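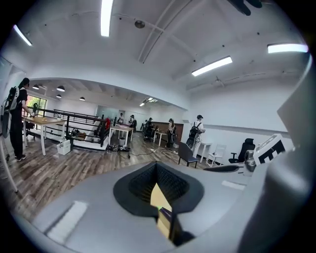
浅色木桌面配白色桌腿,桌下放白色塑料箱,后方为黑色金属栏杆。

Fliltora木面工作桌使用评测

评测对象为Fliltora工作桌的浅木色桌面、白色桌腿版本,购入价4,000元,不含运费。使用地点是二层开放式办公区,白墙白顶,地面为灰棕色木纹条板,桌子靠近黑色金属栏杆。主要用途是放包、拆快递、摊图纸,偶尔站着开短会,不作为固定工位。

组装

桌面与桌腿分箱到货。桌腿用8颗螺栓固定,随附一把内六角扳手。扳手偏短,最后半圈吃力,建议自备长柄扳手。说明书只有图示,未标拧紧顺序。第一次按顺时针逐颗拧紧,装好后有一条腿不着地,全部松开后改为对角拧紧,问题消失。孔位精度合格,未出现需要扩孔的情况。两人操作较稳妥,翻转桌面时一人扶不住。

桌面

木纹清晰,表面为哑光涂层,手感略涩。单肩包、双肩包的金属扣直接放上去,没有留下明显划痕;美工刀划过则有痕,裁切时必须加垫板。白板笔痕迹用酒精棉片可去除,记号笔去不干净,擦拭处光泽会变化。咖啡杯底的水渍当天擦掉无残留,隔夜留下浅圈。边缘做了小圆角,前臂搭着不硌,四角偏尖,放在通道旁需要留意。

桌腿与稳定性

白色桌腿刚度足够。桌面一端压力较大时,另一端未见翘起。横向推动有轻微晃动,写字时感觉不到,使用台式打孔机时能看出来。脚垫可调,条板地面接缝处高低有差别,调平后正常。脚垫材质偏硬,拖动时声音大,移动应抬起。白色漆面容易显鞋印,靠通道一侧尤其明显,中性清洁剂可擦掉。

桌下空间

没有横档和抽屉,桌下完全敞开,放塑料收纳箱不受妨碍。收纳箱选高400毫米的规格,箱盖可以在原位打开。Cameron Halliday提出加装线槽,试装后桌下取箱时会碰头,已拆除。如果要长期放显示器,本产品没有预留走线孔,电源线只能从后缘垂下。

光照条件下的表现

该区域以顶部长条荧光灯为主,色温4,000K,里侧吊顶较低的部分另有深色圆罩吊灯。木面在荧光灯下偏黄,靠窗时颜色更浅,与商品页面照片有差异,与灰棕色地面放在一起不冲突。哑光表面反光弱,摊开铜版纸图纸时反光来自纸张本身。

与同类产品对比

Struan Mowat所在的办公室用的是Hurodetti折叠桌,价格低1,000元,收纳方便,桌面中缝会卡住纸张边缘,桌腿锁扣需要定期检查。Fliltora不能折叠,桌面为整块,适合位置固定的场合。Birumlow有一款尺寸接近的产品,带下层搁板,放不下上述收纳箱,因此未列入采购。

问题与售后

到货时一个脚垫缺失,联系卖家后补寄,附带了一颗备用螺栓。包装用泡沫量偏多,桌角处的护角却只有一层,其中一角有小磕痕,位于底面,未要求退换。六月返潮期间桌面未见翘曲,螺栓复紧过一次。

评分

组装:中。桌面:良。稳定性:良。桌下空间:优。走线:差。

适用于公共区域的置物桌和临时工作台。需要裁切、焊接或固定电脑设备的,应另选带走线孔和耐磨台面的型号。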